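Members' News

Open afternoon at the Grutell workshop: taking old computers apart with a robot arm

Posted Nov 4, 2025

Twenty-six members signed up for the visit to Grutell, and the group was split into two so that everyone could get close to the table. Those who came by bus got there first and started with the talk. The rest began in the workshop and heard the talk afterward. Both groups saw the same things, and this report puts them in the order of the first group.

Grutell takes in desktop computers and small servers that offices no longer want. Most come in on pallets from companies and school districts in the region. The building is the old Clundorell print works, which several of our members remember from their working days. The loading dock is still in use and the paint numbers on the floor are still there, though the presses are long gone.

The talk was held in the break room and lasted longer than planned. It covered what happens to a computer between the dock and the shipping cage. Each machine is logged, the drives are pulled for wiping, and a decision is made about the rest. Until last year the choice was simple. Machines that still had resale value were cleaned up and sold whole. Everything else was stripped by hand for parts, or sent out for shredding if the bench was backed up.

Hand stripping is slow work and hard on the wrists. The staff said a good person at the bench can do it well all morning and then starts to drop things after lunch. Memory modules get bent, latches snap, and a processor that slips out of the fingers can be worth nothing by the time it lands. The shop began the Gwynne project to see which of these steps a robot arm could take over, and in what order it made sense to try them.

The project has been running since spring. It uses a fairly ordinary arm of the kind sold for light factory work, with a two-finger gripper. The planning software is called Farix and was written partly in house. Farix keeps a list of the computer models it has been taught, with the steps for each one. When a model is not on the list, the machine goes back to the hand bench. There is no guessing allowed on this point, and the shop was firm about it when one of our members asked.

We were told that 2979 machines came through the building last year. Only a small share of those were models that Farix knows, but the shop picked the ones it sees most often, so the share is growing. Fifty machines of a single model were set aside for teaching and practice. They have been opened and closed many times and are not for sale.

After the talk we went through to the workshop. The robot area is along the back wall, past the hand benches, with a yellow line on the floor that visitors stay behind. The table has a slotted metal top so that holders and fixtures can be moved and bolted down again in the same spot. The staff make many of their own holders on a 3D printer. They showed us a shelf of earlier versions, a few of them cracked, and explained what had been wrong with each.

The demonstration covered two jobs, memory and processor. Both are small parts with good resale value, and both are held in place by something that has to be moved before the part will come free. Memory has a latch at each end of the slot. The processor has a lever and a metal bracket. A person does these things without thinking about them. For the arm, each one is a separate step with its own approach, its own amount of force and its own check at the end.

The speed is slow. Members who had expected something like a car plant were surprised at how long the arm waits between moves. The staff explained that much of the waiting is the software checking the position before going lower. They could run it faster, and have done so, but the boards do not forgive much. A scratch across the fine copper lines can end the life of a motherboard that would otherwise have been sold.

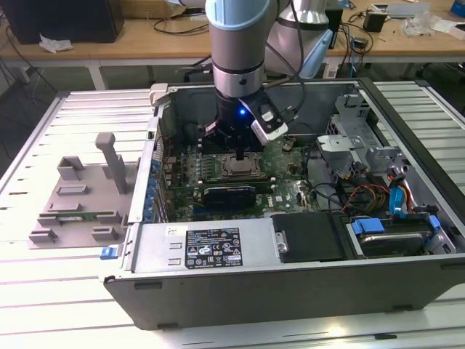

The gripper over the processor socket, with a memory module in the gray holder to the left of the computer.

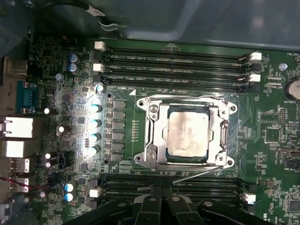

The socket and the memory slots from close up, with the gripper coming in below the lever.

Can the robot take a whole computer apart without help?

At present a person still opens the case, lays the machine on the table and removes anything that is screwed down or tied in with cables. The arm handles a set of steps in the middle, and a person finishes the job.

That was the question most people wanted to ask, and it led to a longer discussion about which parts are hard. Cables came up again and again. A memory module is stiff and has the same shape every time. A cable hangs wherever the last person left it, and it moves when touched. The shop has tried having the arm push cables to one side and has given up on that for now. Someone at the bench ties them back before the machine goes on the table.

Dust is another problem. Some office computers have sat on carpet for years, and the fans and fins come in packed with it. The shop now blows out every machine in a separate booth before it goes near the robot. Old thermal paste on the processors gets cleaned off by hand later, at a bench with a fume hood, and there is no plan to automate that.

We also heard about grip. The first set of fingers was too smooth and let the memory slide. A softer set held better but wore out in a few weeks. The shop has settled on something in between and checks the fingers at the start of each shift. One member who used to work in tool and die had a good deal to say on this subject and was invited to send in a drawing.

Several people asked about jobs. The answer was that the hand benches have the same number of people as before the project began. Two of them now spend part of the week on the robot, loading it, watching it and writing up what goes wrong. The shop said it has more machines waiting at the dock than it can process either way, and that the backlog was the reason for starting. It would not make promises about later years, which most of us thought was fair.

The cost was discussed only in general terms. The arm was bought used. The fixtures cost little apart from the time spent designing them. The largest expense so far has been staff hours, mainly in teaching Farix each new model. A new desktop model takes a few days if it is close to one already on the list and much longer if it is not. Servers take longer again because of the number of memory slots and the way the covers and air guides are fitted.

After the demonstration, members could try the same steps by hand on one of the practice machines, with a wrist strap and some coaching. This was popular and there was a line. Releasing a memory module is easy once you have done it a couple of times, but those of us with stiff thumbs found the latches a nuisance. The processor lever takes more force than it looks like it should. A few people decided they would rather watch.

Coffee was served in the break room at the end. The shop had put out a bin for old phones, chargers and laptops, and members who brought theirs were given a receipt. If you missed this and have equipment to get rid of, the dock accepts drop-offs on weekday mornings. Take the side entrance, as the front door is for the office only. Tube televisions and printers are not accepted. If your computer has a drive in it and you want proof that it was wiped, say so when you hand it over, and fill out the short form at the counter.

A few practical notes for anyone going on a later visit. The floor is concrete and there are few chairs in the workshop, so wear comfortable shoes. Safety glasses are provided and fit over regular glasses. The robot area can be seen from a wheelchair, but the ramp is at the loading dock and someone needs to open it from inside, so let us know when you sign up. Parking is limited to the strip along the fence. Photos are allowed in the robot area but not in the drive room, where customer labels are on view.

Grutell has offered us a second visit in the spring. By then the shop hopes to have the arm working on a small server model as well, with a larger fixture that was still in pieces on the bench when we were there. Group size will again be limited to 26. Names can be added to the list at the sign-in desk at any regular meeting, and those who were on the waiting list this time will be offered places first.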